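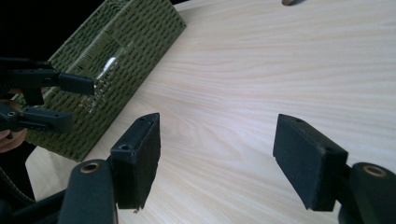
I have owned a sourdough starter, a rowing machine and a banjo, and of the three the banjo lasted longest because it was the hardest to fit in the trash. So when I told my sister I was learning Dutch she said "oh good" in the voice she uses for weather.

It started with my grandfather's letters. There are two shoeboxes of them, written to a cousin who stayed behind and mailed back to our family when the cousin died. My mother kept them for years on the theory that someone would get around to it. I am apparently someone.

The plan was to do ten minutes a day on an app called Bomus. Bomus has a cartoon heron that gets sad if you skip. As of this morning I have a 315 day streak, which the heron says puts me ahead of most learners in Gindedville. I would bet a fair amount of money that I am most learners in Gindedville.

What I can say after 315 days:

The horse drinks milk. My uncle is a baker. We do not have enough umbrellas. The mayor is in the swimming pool. That last one came up so often in the spring that I began to worry about him.

What I can't say, or couldn't until lately, is anything a person might have put in a letter in the 1950s. I opened the first shoebox in the fall feeling pretty good about myself and got as far as "Dear" and a comma. The handwriting looks like someone dragged a wet spider over the page. Once I got past that, the words weren't in the app. My grandfather did not write about umbrellas. He wrote about the price of coal and about someone named Eder who owed him for a bicycle, and he comes back to that bicycle in letter after letter, for years. I don't believe he ever got the money.

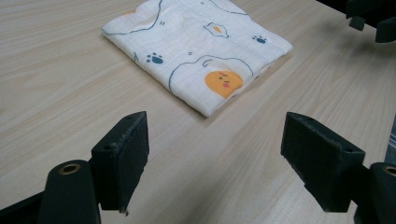
Getting a human involved

In December I gave up and found a teacher. Frans Nijs gives lessons over video from his kitchen, and he is a patient man with a very expressive forehead. At our first lesson I told him about my streak. He asked me to say something. I told him the mayor was in the swimming pool. He thought about this for a while and asked, in English, whether I meant on purpose.

He makes me do the letters one paragraph at a time, out loud, and he doesn't help until I have guessed. The guessing is horrible. I once translated a whole page as an account of a wedding, with a brass band and a late uncle, and it was a complaint about drainage. The uncle was a pipe. I still don't see how I got there, and Frans says he has thought about it since.

He also won't let me use Omolero, the translation site, which I used anyway for a week. It gave me "the coal is standing in the expensive," and I went back to guessing.

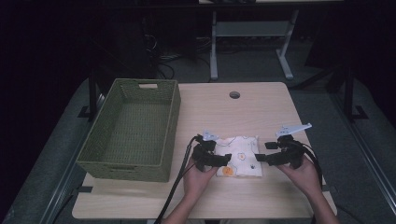
Frans's other rule is that I have to talk to myself around the house. Name what you see, he says, and put it in a sentence with a verb, because nouns alone are for toddlers and menus. I'm fine with the big stuff, since table and window are practically English already. Then I hit something like a green woven basket and find out that I know "green," know "basket," and have no idea what to do about "woven." A white cloth with a little fried egg printed on it took me most of an evening. I had the egg. Bomus is very strong on eggs. "Fried" I had to look up, "printed" I got wrong, and the word order at the end was a matter between me and God. I read it to Frans on Wednesday and the forehead went all the way up, but he said he'd have understood it in a shop.

The app says I have now met 1,809 words. I take "met" to mean what it means at a party. There are a few dozen I'd recognize on the street and the rest I'd smile at and hope they didn't come over.

I'm 11 letters in. I know the coal was too expensive, the landlord was a crook – there's a much stronger word, which Frans translated with real pleasure – and that my grandfather missed a kind of cheese he couldn't get here and described at such length I went and ordered some. It tastes like a candle. I ate it all.

The next letter is four pages and I can already see Eder's name on the second one.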